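The Long Apprenticeship of a Machine That Cannot Be Bored

By the time I had been in the building an hour, I had heard the word "intuitive" enough to stop writing it down. The demonstration was due to start at two. It started closer to three, after Aleksi Suominen had restarted the left glove and asked everyone to keep their phones away from the receiver.

Suominen runs operator training at Salivden, which sells a service more than a product. A customer has a job done by human hands. Salivden's people do that job through a robot, by remote control, again and again, and the recordings are used to train software that is supposed to do the job alone. The company calls this teaching. I spent two days in December trying to decide whether that was a fair use of the word.

The pitch is easy to like. Programming a two-handed robot the old way means spelling out every joint angle, and it falls apart the moment somebody puts the box down crooked. So you skip the spelling out. A person wears gloves and a headset, moves, and the robot moves too. What the cameras saw and what the joints did go into a file together, and with enough files the software is meant to find the pattern.

"Enough" is where I began to have trouble. The task I watched was part of a household tidying set, and the count for that set stood at 3,427 recordings when I arrived. I asked Suominen what number would be sufficient. He said it depended on the object, the table, the lighting and the network, and then he said it was a very good question, which I have learned to hear as a request to move on. 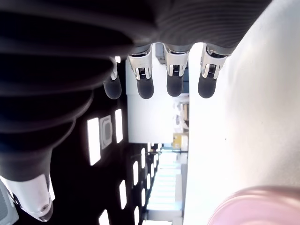
Why not just let the robot practice on its own until it gets it right?

Companies do try that, mostly in simulation, but soft and slippery things are hard to simulate well, and a real machine left to flail at a real table breaks parts and learns slowly. A human demonstration gives it a decent starting point. Many labs now do both, with people first and practice afterward.

That's the standard reply and I think it is mostly right. My quarrel is with what gets left out of it. A starting point is only as good as the person supplying it, and the people supplying it are tired.

Operators at Salivden work in 20-minute turns. I was given one. The gloves are snug and the delay is small, small enough that I forgot about it for whole seconds and then closed my fingers on air. You have no sense of touch. You know you are holding something because it goes where your hand goes, and you know you are holding it too hard when it changes shape. I have been picking things up all my life and I was suddenly very bad at it.

The trained operators are far better, and watching them I noticed how odd their movements had become. They reach slowly. They pause before every grip. They have learned to move like the robot so the robot will record cleanly, and the robot will then learn to move like them. When I said this to Suominen he laughed and agreed. "We do get a house style," he said. He didn't seem to think it was a problem. If I were paying for it, I would want to know whether I was getting human skill or a careful imitation of a machine's limits.

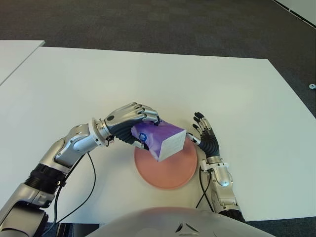

Handing an object from one hand to the other is a task you stop noticing at the age of two. In a recording it is a string of small decisions, and the software gets no notes about which of them mattered. Did the operator tilt the object on purpose? Was the height chosen, or was it simply where a sore shoulder had settled? Take the purple tissue box, held at a slant in the left hand over a pink plate, with the right hand open and its thumb almost at the white end. A person looking at that can guess at what is intended. The file has the angles of the fingers and the color of the carton, and it is left to the training to work out that the slant might be important and the purple probably isn't. Sometimes it concludes the reverse. Operators told me about a policy that behaved well until the tablecloth changed.

For a second opinion I called Kuo-hua Kong, who spent years writing conventional motion programs for packaging lines at Honkanen and now advises firms on what to automate. He is no enemy of teaching by demonstration. He has recommended it to clients, including Skoltodmont, where the parts arrive in floppy bags that no fixture will hold. But he is tired of hearing that it does away with engineering.

"They moved the work," he told me. "Before, one engineer was annoyed for a month. Now you have a room of people being annoyed in shifts, and somebody has to go through all of it and throw out the bad ones."

Throwing out the bad ones is a job in itself. Salivden uses a review tool called Fisteck, in which a recording plays at double speed while a reviewer marks it keep, trim or drop. I sat beside a reviewer for most of an afternoon. Of one batch of 138 recordings, she dropped a good many for reasons I could see, such as a fumble or an early stop, and several for reasons I couldn't. One was "too lucky." The object had slid into place by itself and she did not want the software counting on it.

I admired that call. I also wondered how it would be made by the next reviewer, or by the same one late in a shift. There is a written guide. It's 3 pages long and does not mention luck.

None of this makes the method a fraud. I saw the trained software run, with the gloves hanging on their hook, and it picked up what it was asked to pick up more often than it failed. The failures were strange, though. Once it closed its hand neatly a little to one side of the object, lifted nothing, and carried on with the rest of the job as calmly as before. A child who did that would look down. Suominen's answer is that recordings of mistakes and recoveries are being added, so that the software will learn what to do when its hand is empty. That means operators must now fumble deliberately, and convincingly, in their careful way.

I asked him what a customer should demand before signing. He thought about it longer than he had thought about my other questions. Ask to bring your own objects, he said, and your own table if you can carry it. Ask to see the runs in a row, with no cuts. Kong had given me nearly the same list the evening before, with one addition, which was to ask how many people would still be wearing gloves a year from now and who would be paying them.

I put that last one to Suominen as he was walking me out. He said the number would come down. I asked by when, and he held the door.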